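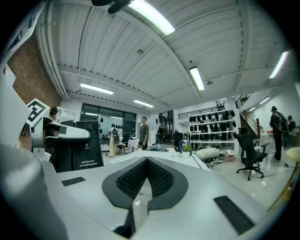 The Tondik hand gripper comes with a tips card in the box, but the card is short and mostly about charging. These are the things we have picked up since October, using the rental kit from Plendenura for tidying and sorting practice in our own workshop. The pad at the bottom of the V has a finely textured grid surface, and that texture is where most of the trouble starts. Crumbs, flour and fabric fluff settle in it and the grip goes off.

Cleaning the pad
Use a dry, soft toothbrush and work along the lines of the grid, then across. Do not use washing-up liquid. A slightly damp cloth is fine on the white body. Keep it away from the gap below the point of the pad – water that gets in there is slow to come out.

Picking up cloth
Tea towels and bags are easier if you pinch a fold near the middle. Corners slip. If a pile is badly crumpled, pull it apart by hand first and save yourself ten minutes.

Cables
Clear them before you start. A loose cable on the floor will find your foot when you are watching the gripper. Hook and loop ties from any hardware shop do the job, and a pack of 44 lasted us the whole season.

Markers
Wipe the printed square markers with a dry duster only. Glass cleaner leaves a shine and the tracking drops out under strip lights. If it still drops out, turn the marker a little away from the nearest tube.

Storage
Hang the gripper up or lay it on its back. Ours spent a weekend pad down on a bench and had a dent in it on Monday.

Is the kit worth it?
For regular use, yes. Plendenura say the pad is good for 1,000 grips before it needs changing, but ours was worn at the tip well before that. Spare pads come in packs of 3. The Gretari pads are cheaper and fit, though the edges need a light sanding. Efthymia Deligiannis at Konstantinidis, where we get our spares, suggests checking the pad every 500 grips and turning down any that arrive bent. The carry case is extra and the zip is poor – use an old toolbox with a towel in the bottom.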